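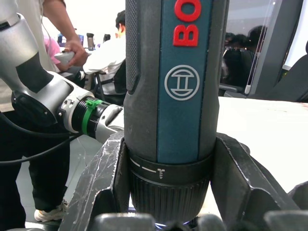
**How often should a two-arm screwdriving cell be retaught?**

Every time somebody moves the tool holder, and otherwise as seldom as you can stand.

I give that answer a lot, and people look let down by it. They were hoping for a calendar. A calendar goes on the wall, gets initialed, and makes everyone feel looked after. Ours at Skovgate had a calendar for most of a year, and it was the single most harmful piece of paper in the building.

The cell has two arms, one cordless Bosch screwdriver, and a black holder that keeps the screwdriver upright between two slanted plates. One arm reaches for the tool. The other does what we tell it to, most days. The job is putting lids on a small controller housing called the Bretuvitz, a product that has never hurt anyone and has never been easy to put a lid on. Flukside installed the cell for us in March, left us a binder, and shook hands all around. The binder said to reteach every position monthly.

So we did. Once a month someone stood at the arms with a handheld controller and nudged things until they looked right. Then the next month someone else did the same, with different eyes and a different idea of "right." Each session was careful. Each one also moved the pickup point by a hair in whatever direction that person happened to lean. By late summer the program had drifted so far from where it started that comparing it with the original was like comparing a town with its own founding documents.

Nothing in the machine had moved. We had moved it, on schedule, with signatures.

My opinion, then, stated early so you can leave if it annoys you: most of what gets called maintenance on a small cell like this is fidgeting. The real work is dull and mechanical and happens at the holder, the collar, and the cables. It gets a fraction of the attention because it can't be done from a chair.

## The holder is the machine

Look at the plates on ours. They're scuffed along the angles, with white scratches and worn edges, and I would sooner read those scratches than any log file the controller can produce. A log tells you a pick failed. A scratch tells you which side the tool was dragging on.

When the cell started dropping screws in the summer, the first three suggestions were all software. Someone wanted a slower approach. Someone wanted a second look with the wrist camera before closing the fingers. Someone, and I'm sorry to say it was me, wanted to collect more data, the engineering equivalent of going to get a glass of water in the middle of an argument.

The trouble was two bolts under the holder. They were snug the way a jar lid is snug when a polite person has closed it. The holder could shift under a firm push, and a robot arm reaching for a tool is a firm push with a schedule. We tightened both bolts, put a paint mark across each head, and the dropped screws went away. I had already written a page and a half about the data.

A paint mark costs nothing and can be checked by a person walking past with a sandwich. If the line across the bolt and the plate is still a line, leave the program alone. If it's broken, tighten, check against the reference position, and only then think about reteaching. That's our whole policy now. It fits on a strip of tape, and it's on one.

## Why a hand tool

Visitors from the Kennedy plant, where they have a proper spindle with a proper feeder and a proper invoice, like to ask why we have a robot using a screwdriver from a hardware store aisle. There's a tone that goes with the question.

I have a few answers. The spindle at Kennedy is a lovely thing, and when it's down it's down until a man comes with a case. When our screwdriver acts up, we put another one in the holder. The second answer is that every person on our floor already knows how to use the thing. They know what it sounds like when the battery's tired. They know what a worn bit feels like. You can't buy that familiarity with a spindle, and you certainly can't get it out of the binder.

The tool wasn't made for this, of course, and it lets us know. It's rounded where you'd like it flat. It's textured for a palm. And it has that torque collar, with the row of white dashes that get longer as you go around, ending at a little picture of a screw. It's a nice bit of design for someone on a stepladder. For a cell it's a hazard, because anything a hand can turn, a hand will turn. Someone borrows the tool for a minute to open a panel, twists the collar, does the job, and puts it back with perfect manners and the wrong torque.

We lost most of a shift to that. The cell ran without a single fault, which was the worst part. It drove 724 screws at a setting meant for something much sturdier than a Bretuvitz, and every one of them was logged as a success. In a narrow sense the log was right. The screws were in. Several of them were in further than the lid was.

There were proposals after that too. A camera check of the collar was one, and I'll admit it appealed to me, in the way that most things with cameras do. What we did instead was buy another screwdriver and leave it in a drawer labeled BORROW THIS ONE. The collar on the cell's tool gets a paint mark like the bolts, and whoever starts the cell looks at it. I can't prove the drawer is what fixed it. I can say the drawer has been open every time I've walked by.

## The green zip tie

On the wrist of the silver and white arm there's a bright green zip tie holding a cable to the metal. I'd like to defend the zip tie, having heard it insulted.

The complaint is that it looks temporary. It does. Proper cable management has clips and sleeves in a tasteful black, and you can't see when it has failed until the cable has been sawing at the joint for a week. The green tie you can see from across the room. If it has slid, you know. If it's gone, you know that too, and you go look for it on the floor before the other arm finds it.

The one thing that matters is the loop. The cable needs enough slack to let the wrist turn all the way and little enough that it can't reach the tool. We set ours by running every wrist pose in the program at 10 percent speed, one person on the controller and one watching nothing except the cable. It's boring enough that the second person will start watching something else, so swap places halfway. Do it again after any tie is replaced. Do it at full speed afterward as well, because a cable that hangs nicely when the arm is strolling can whip when the arm is late for something.

I used to cut and replace ties on a schedule. I've stopped, for the same reason I took the calendar down. Each new tie went on in a slightly different spot, at a slightly different tension, and each one bought us a slightly different loop. We were spending effort to make the cell less like itself.

## The case against me

There is one, and I'd be a coward to skip it. A cell that's left alone can rot quietly. Grippers wear. Batteries get weaker. Fingers close a little less squarely than they did. Somebody at Flukside told us, kindly, that the monthly reteach existed to make a human being stand next to the machine for an hour, and that the positions were almost a pretext.

I think that's true and I think it's a terrible way to go about it. If you want a person next to the machine, send a person and keep the controller in its cradle. Our weekly visit has exactly that rule. You look at the paint marks, the collar, the tie, and the chuck. You listen to a few screws going in. You wipe the plates if they need it. You're allowed to write things down, and you aren't allowed to change them until someone else has read what you wrote.

That last part makes people itch. I've watched very good technicians stand with their hands behind their backs like guests in a china shop. It also cut our unplanned stops by 70 percent over the calendar days, and I offer the figure knowing full well that tightening two bolts did some of that work and will never get the credit.

The calendar is in my desk. Flukside still sends a reminder on the first of each month asking us to confirm the reteach. I reply that the paint lines are straight, and they mark it as overdue.

*Skovgate, October 2018*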